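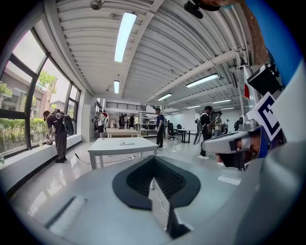
One Nidgate user complained that the old version of this section let him enter a wartime logbook for an entire evening before mentioning that the dates were wrong. Fair enough. The dates now come first.

4. Entering a pilot's logbook in Bistach

4.1 Before you type anything

1. Open the Flinside catalogue and check whether the logbook is already in it. It holds over 1000 volumes, and several have been lovingly transcribed twice.
2. Set the date order under Options > Dates. Bistach starts with the day first. Logbooks start with whatever the pilot felt like.
3. Choose the time standard. If the book doesn't say, pick Unknown and leave it there.

Note: Aircrew often wrote the year once, in January, and never again. Fill it in on every line.

4.2 Adding sorties

1. Click New Sortie and copy the entry as written, spelling and all.
2. Choose the aircraft type from the list. If the pilot used a nickname, put it in Remarks. The list has no sense of humour.
3. Enter the take-off field. Bassey appears twice, as the main airfield and as the satellite strip. Code 804 is the main one.
4. Enter flying time in hours and minutes. Decimal hours will be accepted without complaint and totalled as nonsense.
5. Save after every page. Autosave runs every 17 minutes, a figure we inherited and are afraid to touch.

Caution: Do not tick Confirmed for a victory claim on the strength of the logbook alone. Pilots were optimists. Use Claimed, and attach the squadron record if you have it.

4.3 Checking totals

Bistach compares your page total with the pilot's own. A difference of up to 10 minutes shows in grey and can be left alone. Anything larger shows in orange. Check your typing first, then the pilot's arithmetic, and correct only the typing.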